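Benches should be gridded. Most small packing rooms leave the surface bare and rely on habit, and habit drifts by Friday.

At Gidau, Darmawan Sitompul covers his benches in plain sheeting and lays tape in both directions. Each bin gets a home cell. A bin out of its cell is noticed at once, and moving it back takes no thought. 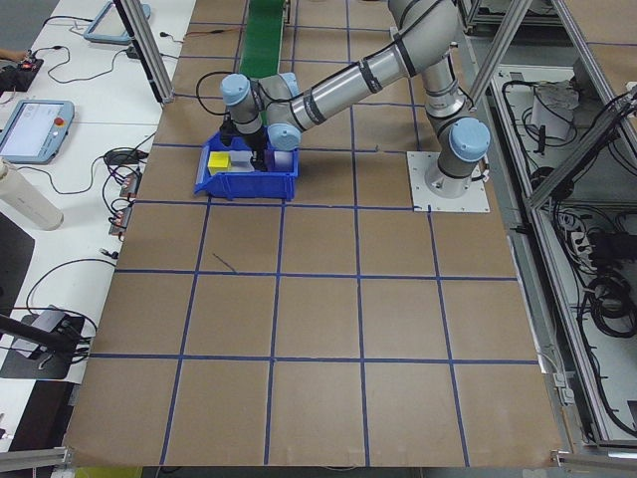
Blue tape on tan sheeting, with an open-fronted bin on the grid.

Critics say tape lifts and looks cheap. It does lift. Replacing a strip takes two minutes - less than one argument over where the bin belongs. Painted lines last longer but lock in a layout that may be wrong.

I would also favour open-fronted bins over deep tubs. Mixed shapes stay in view, and the colour of each item can be checked from where you stand.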